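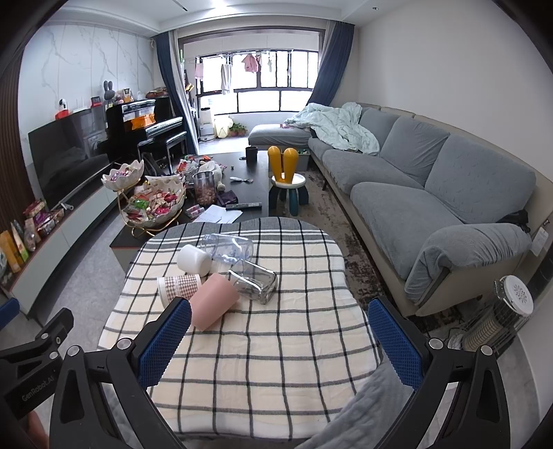

How long should it take to clear a living room at the end of the day?

Less time than it takes to argue over whose cup that is, provided the cups go first and the blankets go last.

FOR IMMEDIATE RELEASE
Mar 18, 2025

Olis launches Utine, an evening routine for living rooms that people live in

Olis, the home-goods maker best known for shelf liners and for a drawer divider that has outlived three of our logos, today announced Utine, a printed evening routine for the living room sold together with a pair of carrying trays called Sostent. Utine is meant for homes in which the coffee table holds the candy, the nuts, the remote control, the mug and a few sheets of paper that may or may not be important, and in which a second, smaller table was brought in to help and is now full as well.

The routine has five steps and fits on one card. The card can be wiped clean. We tested this early, with jam.

"Every tidying system I ever bought began by asking me to take everything out and put it in a pile," said Nimal Mridha, founder of Olis. "I already had the pile. I was hoping to hear from somebody about what comes after the pile."

The small table problem

Olis began work on Utine after reading the letters that come in with drawer divider returns. Customers wrote about the divider for a line or so and then, for the rest of the page, about their living rooms. The complaint that came up most often concerned the little table: the one bought for a plant or a lamp, dressed in a nice cloth, and gradually taken over by drinkware.

A bottle lies on its side. A cup leans on the bottle. More cups arrive, lie down in sympathy, and are joined by a glass container that belongs in the kitchen and has clearly decided otherwise. The checked cloth underneath is supposed to be the decoration. Shanthi Karunaratne, who runs product testing at Olis and wrote the Utine card, calls this "the slump," and it is where the routine starts.

"People want to begin with the sofa because the sofa is big," Karunaratne said. "You fold a blanket, you feel wonderful, and then you carry a cup past the blanket and sit down on it. Begin with whatever can spill. A blanket will wait for you all night."

The card in full

Olis is printing the whole routine in this release, against the advice of its sales team.

1. Lift. Stand up every cup, bottle and glass on the smallest table. Check for liquid before you check your phone. Put all of it on the first tray.

2. Sweep. Go along the coffee table from one end to the other, picking up anything that came from the kitchen. Mugs and spoons join the first tray. Candy and nuts that live on the table may stay on the table. A serving stand is allowed to be full. It's a serving stand.

3. Sort. Papers, packages, soft toys and small unexplained items go on the second tray. Do not read the papers. If you read the papers you'll be there until midnight.

4. Drop. Carry the first tray to the kitchen and the second to wherever its contents sleep. Toys go in the toy basket. Remote controls go back on the coffee table, near the front edge, where a hand will look for them.

5. Fold. Blankets come off tables and go onto the sofa. Fold them if you have guests coming. Otherwise, lay them over the end of the sofa and call that folded.

Stop there. The card is firm on this point, and the word "stop" is the largest thing printed on it. Utine doesn't cover dusting, vacuuming, rearranging cushions by shade, or the box in the hallway. Olis has no position on the box in the hallway.

The trays

Sostent trays come as a set of two and were drawn by Gøran Nyberg, whose earlier work for the company includes a bread bin. Both trays have a raised rim and handles cut into the short sides. The first has a ribbed floor to slow down sliding cups. The second has a plain floor, for papers and toys, and is slightly deeper at one end so that a plush animal can ride sitting up.

"I was asked whether that was necessary," Nyberg said. "It wasn't. I left it in."

The trays stack, and when empty they stand upright in the gap between a sofa and a wall. They were also meant to fit under most coffee tables, but early samples stored under coffee tables filled up with things from on top of the coffee tables, and the suggestion has been taken off the packaging.

What happened when people tried it

Utine was sent to almost 50 households in December, a month chosen by Karunaratne on the grounds that any living room that survives December is a fair test of anything. Each household got a card, a set of trays and a diary with one line per evening. Several diaries came back with drawings in them. One came back with a shopping list, which we've returned.

The written comments were mixed in a way Olis found encouraging. Parents liked the second tray and disliked being told not to read the papers. People living alone reported that the first tray shamed them a little, as they'd assumed the cups belonged to someone else. A number of testers skipped the fifth step and were warm, comfortable and unrepentant.

Janaka Mondal shares a living room with a partner, a preschooler and a heater that takes up the corner where a bookcase was going to go. He filled in his diary every evening except one.

"On the missing evening we had people over and it all went back to how it was," Mondal said. "Cups on the little table, wrappers everywhere, child's stool parked in the walkway. The next night we did the card and it was fine again. I think I'd expected to be told off. It's a card, though. It just says Lift."

Mondal's suggestion that the stool be given its own step was considered at length. Karunaratne's view is that a child's stool moves under its own power and can't be managed by stationery. It is mentioned on the back of the card, under "Other."

Also under "Other"

The back of the card collects short advice from testers on matters the five steps leave alone. A selection:

Keep bowls of wrapped candy up off the table surface if you can. It doesn't reduce the amount of candy, but it gives the mugs somewhere to go.

A coaster works best when the mug is on it. Placing the mug near the coaster is a separate hobby.

If a cloth on a small table has a check or a grid, use the lines. One tester lines up her clean cups along them and says it has made her children suspicious.

Leave bags off the sofa arm and away from the foot of it. This one was sent in by someone who trips over bags.

A space heater needs clear floor on all sides, and blankets, papers and soft toys should be kept well away from it. We'd like this tip taken with a straight face.

Velvet cushions show where everyone sat. There is no step for this. You can brush them all in one direction, and then someone will sit down.

Where to find it

The Utine set, with one card and both Sostent trays, costs $50 and is available now through the Olis catalog and at Gunawardena home stores. The trays come in oat, slate and a green that Nyberg describes as "quiet" and the sales team describes as "the green one." Cards can be ordered alone by anybody who already owns a tray, or who is prepared to use a baking sheet, as several testers did while waiting for the mail.

Gunawardena will set up a small living room display in each of its stores, with a coffee table, a side table and a supply of cups. Shoppers can try the routine for themselves and keep the card. Staff have been asked to knock the cups over again between visitors, and we understand there has been no shortage of people willing to take that shift.

A bedroom version of the card is being written. It currently has one step, concerning the chair, and Karunaratne isn't happy with it.

About Olis

Olis makes plain, useful things for the inside of the home, including shelf liners, drawer dividers, a bread bin and now a pair of trays. The company's office has a small table by the window. It was cleared on the morning this release was approved.

Press contact

Rezaul Majumder, press office, Olis. Sample sets are available to reviewers on request, and don't need to be sent back. Please rinse your cups before photographing them.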